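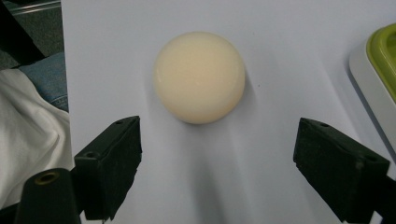 Bar soap should never have gone from the washrooms in the first place, according to Maja Wysocka, and she told the Larkmont town meeting as much last night. Loud applause. One or two groans from the back.

Liquid soap is on the way out at the public loos and the swimming baths in Larkmont. Bars back from October. The council voted it through after a long and fairly grumpy debate, 16 for and 4 against.

Cost is the main thing. The pump bottles come from Adadon, the contract is up, and the new price was more than the council wanted to pay. Refills kept going missing too. Bars will be bought from Bakhtiari, a small soap maker on Sava Street, plain and unscented, no wrappers. First order covers the baths and the market square toilets. The library will follow if there is money left, which there might not be.

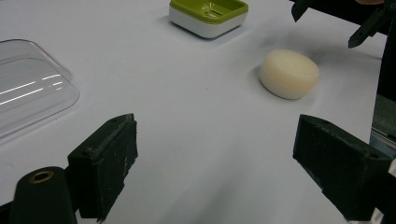

Page last changed 16:45

Not everyone is happy. Parents at the meeting asked about germs, about bars ending up on the floor, about who clears up the mush. Ilse Weidemann, who voted against, said she'd had more messages on soap then on the bus cuts. "People feel a bit sick at the thought of sharing it," she said. She wanted a trial at the baths first – voted down.

The council's answer is that every basin gets a dish with drainage holes and cleaners will swap worn bars twice a day. Staff at the baths say they haven't been told who is doing the swapping. A rota is promised before the changeover.
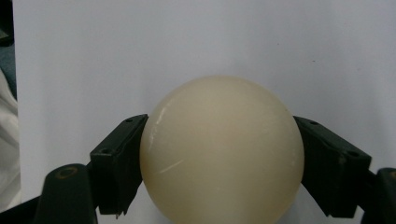
The old bars went 2 years before the baths were done up, and plenty of swimmers seem to have missed them. Others will bring there own bottle, they say, and that's allowed. Leftover liquid soap goes to the schools.

Hand dryers were also on the list but time ran out. Put off to the next meeting, along with the broken clock. Comments on the soap plan to the town hall desk, in writing please, no phone calls.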